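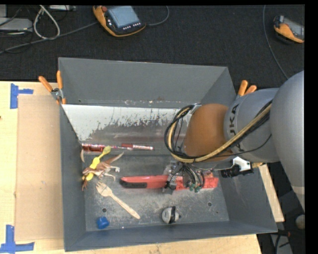
4 min read - 10 replies

Bin picking in a shared workshop: cable loop and grip problems

pomasstead_pete
Right, where we are. Arm's been up since August, bin on the table with clamps at the back corners, gripper goes in from above and grabs whatever it fancies. Mixed junk on purpose - the dinosaur, wooden fork, yellow spoon, marker, that long red thing. Last proper run was 167 tries, 88 came out of the bin and got as far as the drop spot. Not great. Want it better before the Ballcombe open day.

Two questions. 1) cable loop next to the orange joint, too big? 2) anyone had trouble with a shiny floor in the bin?

wobblyvice
Loop's too big. Will catch a clamp handle one day and you'll know about it.

pomasstead_pete
Needs the slack for the wrist though. Tried it shorter, it pulled tight at full twist and I hit stop. Not keen to do that again.

wobblyvice
Then move the fixing point, don't add slack. Bracket further back up the arm. We did it that way on the Boateng build and ran a much smaller loop.

greasenipple
Disagree. Big lazy loop is fine if the bin is always in the same place, which it is. Hoses die from tight bends. I'd sooner see a fat loop than a kinked one. Would swap those spring clamps for something lower tho, handles stick right up.

pomasstead_pete
Clamps are what was in the drawer. Noted.

lathe_again
Floor: yes, had exactly this. Anything red throws a reddish smear on the metal and the vision thinks there's more object than there is. Look at the back wall end of yours, same thing going on. Matt spray or a bit of grey felt. Ten minutes job.

greasenipple
Felt will get dragged up by the fingers. Paint.

lathe_again
Not if you glue it properly

greasenipple
Glue lets go in the corners. Every time. Paint!

pomasstead_pete
Ok going to try paint on a bit of scrap first. Bin is scuffed to bits already so nothing to lose. Which things are worst, since I know someone will ask: fork and the dinosaur. Fork lies flat and the fingers skate over it. Dino is fine upright, hopeless on its side against the wall, no room to get a finger down behind. Red one is easy, gets picked nearly every time, so it flatters the numbers a bit.

tinsnips_21
Take the red one out then. Or count it seperately. 88 with an easy one in the mix doesn't tell you much.

pomasstead_pete
Fair. Will log per item from now on.

wobblyvice
For stuff by the wall - do a nudge first. Fingers closed, go in near the wall, push it towards the middle, come up, look again. Costs you a few seconds. Don't do it fast or the fork ends up on the carpet.

lathe_again
+1 for the nudge. What's the pick speed set at?

pomasstead_pete
Slow. Roughly a fifth of what it'll do. Shared space, people walk past, we agreed it stays slow with someone by a pendant. Not up for debate on here.

lathe_again
Wasn't going to! Just asking because of the skating. If you come down on the fork slow and it still slides then it's your finger pads. What are they?

pomasstead_pete
Bare metal at the tips at the moment. Had rubber pads off Pustent, came off after 21 picks. Haven't got round to refitting.

wobblyvice
Well there's your fork problem

greasenipple
Roughen the metal before you stick new ones on. And let it cure overnight, not an hour by the radiator.

pomasstead_pete
It was an hour by the radiator.

tinsnips_21
Is the cardboard on the left the drop spot or somthing else? Want to copy the layout for ours, we've got a similar table.

pomasstead_pete
Drop spot yes. Blue tape at the corners so it goes back in the same place if anyone knocks it. Card's soft so things don't bounce off. Measure off the bin edge and not the table, our table gets shoved about.

tinsnips_21
Ta. Will post ours when the arm's bolted down.

pomasstead_pete
Plan then: pads, paint test, per item log, nudge move if I can get it written. Loop stays for now, will look at moving the bracket after. Back when I've got new numbers.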